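The big brown table, and what ended up on it

I've been meaning to write about the table since March and kept putting it off because, well, it's a table. But three of you asked after I mentioned it in the comments on the shelving post, so fine, table post!
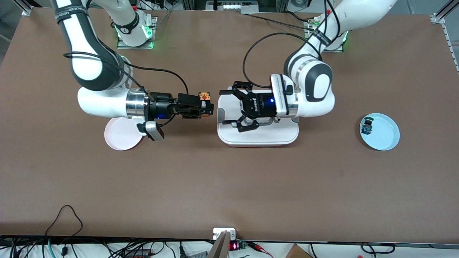 So, the background. For years I did everything at a little fold-down desk that was fine for paying bills and hopeless for anything else. Lay out a pattern, cut some paper, sort a box of anything at all, and half of it was on the floor within minutes. What I wanted was a great big plain brown surface with no drawers, no shelf on top and no clever compartments. I have owned clever compartments before. They fill up with dead batteries.

It took me 14 weeks of looking. The first one I liked was from Murden and it was lovely, but it was also glossy, and glossy shows every fingerprint. The second wouldn't have made it up the stairs (I measured twice and then lay on the landing with a tape, feeling silly). In the end I got mine secondhand through Yannick Hoarau, who was clearing out the old Bedow workshop and wanted 60 dollars for it if I'd come and get it that same evening. We carried it out with the light going and only hit one door frame.

It has scuffs. There are faint ones all over, and some lighter patches where I guess the finish wore thin. My sister thinks I should sand the whole thing back and oil it, and I did buy the oil, a can of Skakel that's still sitting under the sink. But I like a work surface that already has marks on it – I don't flinch when I put something down. With the fold-down desk I used a placemat for my coffee. A placemat! For one person!

The one rule I made for myself is that the front half stays clear. Things can live at the back, but the part nearest me has to be bare when I stop for the day. I've kept to it pretty well. The exception is snacks, which wander, and the pale pink plate, which I bought to keep them in one place.

A few of you wanted to know about cleaning. A barely damp cloth, then a dry one, and that's the whole routine. I tried a spray once and it left streaks until the next morning, so I went back to the cloth. For crumbs I use a 2 inch paintbrush and sweep them into my hand.

Next job is the lighting, and after that I want to do something about the chair, which squeaks every time I reach for anything. If you've got one you love, leave me the name in the comments.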